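Imprimir | Enviar por e-mail

4. O planejador e a percepção, ou onde o tempo foi parar

Quando comecei a escrever o Ollora, eu achava que a parte difícil seria a coordenação entre os dois braços. Não foi bem assim! A versão de maio já resolvia quase todos os conflitos de trajetória com uma tabela de reservas bem simples: cada braço pede um volume da célula, usa e devolve. O que me tirou o sono foi decidir a qual compartimento cada bloco pertence enquanto um pedaço da bandeja some da vista.

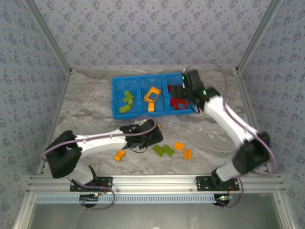 Figura 3. Célula bimanual com a bandeja de três compartimentos.

A reserva de volume no Ollora é feita por elo, e eu demorei a aceitar que isso era necessário (a primeira versão reservava só a garra e pronto). Olhando a Figura 3 dá para entender a teimosia do problema: a garra do braço direito cobre parte da ponta direita da bandeja, bem do lado dos vermelhos, e o antebraço esquerdo atravessa quase na horizontal por cima da superfície onde ainda há blocos soltos. Para o módulo de percepção, o Wevard, bloco tapado não é bloco ausente, então cada hipótese sobrevive 12 ciclos sem observação antes de ser descartada. Com 9 ciclos ele esquecia peças cedo demais e o planejador saía atrás de outra coisa.

4.1 Estimativa da pose na garra 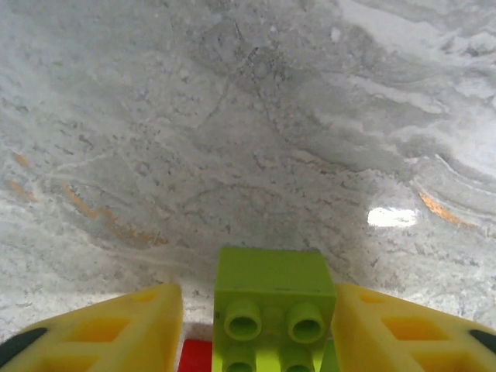

Figura 4. Vista da câmera de punho com um bloco verde entre os dedos.

O estimador de pose foi treinado com 3,000 recortes do conjunto Begum, todos anotados por mim, com muito café. Ele procura primeiro os pinos, porque a borda do bloco engana muito quando há sombra. Na Figura 4 os dois pinos de cima aparecem inteiros e os dois de baixo só em parte, e é com a linha de cima que calculamos a rotação; já o reflexo branco no mármore, à direita, entra numa máscara de saturação antes de qualquer detecção. Sem a máscara, o limiar adaptativo se perdia de vez! O valor que ficou foi 65, escolhido na mão, e eu adoraria ter uma justificativa mais elegante para ele.

Comentários (3)

leitor_sul: A tabela de reservas trava se os dois braços pedem o mesmo volume no mesmo ciclo?

autor: Não trava, o pedido mais antigo ganha e o outro replaneja. Vou deixar isso explícito na 4.

pinça_fina: Tentei o filtro de 12 ciclos no meu código e ficou lento para soltar hipóteses falsas. Vale expor como parâmetro.

Contato: equipe Marnar | © 2025 Marnar | Voltar ao topo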